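Paddling the Zurkel this July

The river trips are back, and I could not be happier about it! After a spring of mending spray decks and arguing over which boats deserve another season, we have a full summer calendar on the Zurkel, and the July weekend is the one I want to tell you about, mainly because it was my favorite last year and I have been talking about it ever since.

For anyone who hasn't come along before, the Zurkel is a gentle river for most of its length. The stretch we paddle runs 18 miles from the gravel landing at Allberg down to the old mill bridge at Pirell, and we split it over two days with a night of camping in between. You don't need to be strong and you don't need your own kayak. You do need to be comfortable in the water, able to swim a little in your clothes, and okay with the idea that your socks will be damp by lunchtime.

Day one is the easy one. We put in at 8 in the morning, when there's usually mist sitting on the water and the herons haven't decided to leave yet, and we take our time. The river winds through hay meadows for the first few miles and then slips under a long line of willows, where you can let the boat drift and eat a sandwich. Weronika Walczak leads this part. She grew up swimming off these banks and knows every sandbar, including the ones that move over the winter, so if she tells you to keep left, keep left (I went right once and spent ten minutes pushing my boat off a shelf of mud, with an audience). 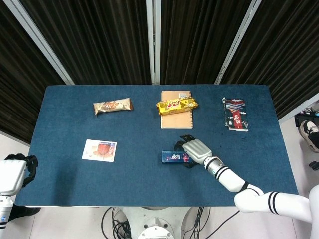 Camp is on the meadow at Piątek, on the inside of the big bend. The farmer there lets us have the flat field by the water, with a tap, two toilets and a fire ring. Bring a tent or share one of ours. Supper is a big pot of bean stew with bread, and there's a second pot for people who want sausage in it. Last year we stayed up late watching bats skim the river, and somebody's harmonica came out, and I went to bed smelling of smoke and very pleased with life.

Day two has the fun in it! Below the bend the banks close in, the water picks up, and you get three short rapids in a row before the river relaxes again. They're small ones - waves up to your elbow, a couple of rocks to steer around - but if you've only ever paddled on a lake they will make you whoop. We pull over above the first one, walk down the path together and look at the whole thing before anybody runs it. Witold Krajewska waits at the bottom with a throw line, and anyone who'd like to skip the rapids can carry their boat along the path and meet us at the pool. Plenty of people do, and it's a lovely walk with wild strawberries on the uphill side.

After that it's flat and wide all the way to Pirell, so the last two hours are good for chatting, racing, or lying back with your feet up on the deck. There's a swimming spot below the mill with a rope swing. A van takes drivers back to Allberg to pick up their cars while the rest of us rinse the boats.

The cost is 70 per person, and that covers the kayak, paddle, life vest, camping, supper, breakfast and the van. Lunches are up to you both days. Kids are welcome in a double kayak with a grown-up, and if you have a dog who likes boats, write to us first and tell us how big the dog is.

For packing, think small. Each kayak has one dry bag, and it has to hold your sleeping bag, a warm layer, dry shoes and whatever you can't live without. Shoes that stay on your feet in the water are a must, so please leave the flip-flops at home. A hat with a chin strap is a good idea too - the wind past the willows has eaten two of mine.

If you're new to kayaking, come to one of the evening practice sessions at the Allberg landing before the trip. They start at 6 p.m., they're free for anyone signed up, and we'll go over getting in and out, stopping, turning, and what to do when you tip over. Tipping over on purpose on a warm evening is a great way to stop worrying about it, and most people ask for a second go.

To sign up, reply to this newsletter with your name, your height (for the boat) and whether you'd like the sausage pot. Weronika will write back with the meeting point and a map.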